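## 3. How we got the documents into shape

I'll be frank about where this part of the work started: Geetha Warrier and I had 244 PDF files in a shared folder, and half of them wouldn't open the same way twice. Some were scans, some were exports from old word processors, and eight had passwords that we had to go and ask for. We wanted one clean batch that any converter could read, so I ran everything through Clutine first and kept the originals in a second folder.

Clutine did fine on plain text. Tables were another story – it kept gluing two columns together whenever the gap between them was narrow. Hema Nambiar wrote a small script that looks at the gaps on each page and picks a cutoff for that page alone, and we used it for every run after that.

The figures embedded in the files were saved separately at their original size.

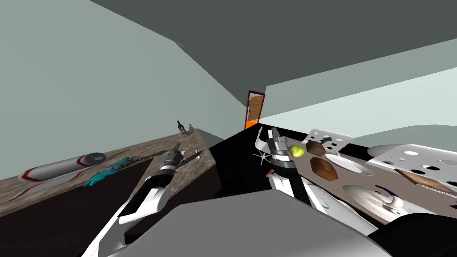 **Figure 1.** A simulated kitchen with two robot arms over the counters; a rolling pin with red stripes lies on the left one.

### 3.1 Comparing the converters

We tried two converters, Borley and Arnley, with the default settings on both. I'd planned to tune them, but the menus don't match up and I couldn't find a fair way to do it. Each one got the same batch, in the same order, on my old desktop.

Borley kept the page breaks and lost most of the footnotes. Arnley kept the footnotes but moved them to the end of the file, where they're a pain to match up again (I did 93 of them by hand before Hema took pity on me!). We scored each output page against the original using the Subramaniam checklist, which has 10 items, and Geetha and I scored separately before comparing notes. Blank pages were left out. 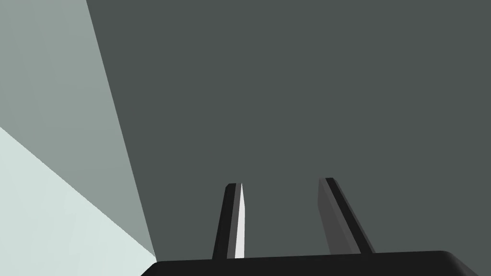
### 3.2 Where we disagreed

Mostly on line breaks. Geetha marks a broken hyphen as an error every time, and I let it go if the word still reads. We ended up using her rule for the whole batch and rescoring my pages to match.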